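Flutine Tabletop Handling Cell

Setup, care and service information

Product line: Flutine
Support: Ondum Service Desk
Document date: 5 April 2025

Overview

The Flutine cell is a single-arm workstation for handling fruit, vegetables and other light goods on a tabletop. It is supplied as a jointed arm on its own stand, a two-finger gripper, a white work table and a controller. The cell is intended for teaching rooms, test kitchens and packing trials. It is not intended for use with unpackaged food that will later be sold or eaten.

Installation

Place the stand on a level, hard floor. Carpet and raised panels are not suitable. Fasten the stand to the floor before the arm is mounted, and bring the table up to it only after the arm has been fastened and its cables connected. The table must not touch the stand. A gap of 2 centimeters is sufficient and keeps movement of the arm from reaching the tabletop.

After mounting, run the arm through its full range at low speed with the table clear. Listen for rubbing at the joint caps. A cap that has been refitted slightly out of line will usually make itself heard at the elbow or wrist first.

Gripper adjustment

The fingers are set at the factory for objects of medium firmness. Customers who handle produce should reset the closing force on site, using the items they expect to handle. Begin with the lowest setting and raise it one step at a time until the item is held without slipping through a full lift. Soft-skinned items should be checked for marks after each trial. 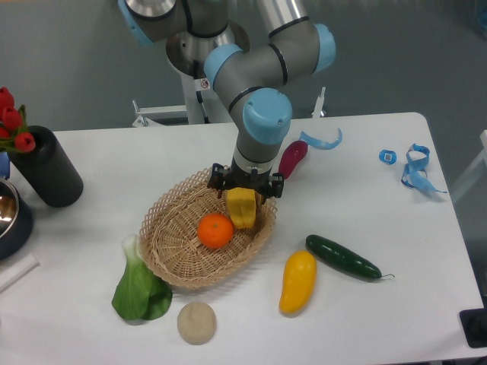
Transfers to and from a basket call for a second adjustment. The approach height must be set above the rim, with enough allowance for the item held in the fingers as well as the fingers themselves. Woven baskets vary from one to the next, and the height should be taught again whenever a basket is replaced. A shallow basket with a wide opening is preferred during commissioning.

Routine care

Wipe the fingers and tabletop at the end of each working day with a damp cloth and a mild detergent. Do not spray liquid at the joints. The joint caps may be removed for cleaning by trained staff only, with the power disconnected.

Every 200 operating hours, check the finger screws, the wrist cable and the bolts at the foot of the stand. Finger pads are replaced as a pair. A new pad beside a worn one will cause the item to turn as it is lifted.

Faults

If the arm stops during a lift, support the item by hand only after the emergency stop has been pressed. Repeated stops at the same point in a path generally indicate a strained cable. Code 1193 on the controller means that the gripper has not reported its position; reseat the wrist connector and restart before calling for service.

Parts and service

Replacement fingers, pads and joint caps are available from Ondum and from Laing, the authorized repair center. Please quote the serial number when ordering. Arms returned for repair must be shipped in the original crate with the gripper removed.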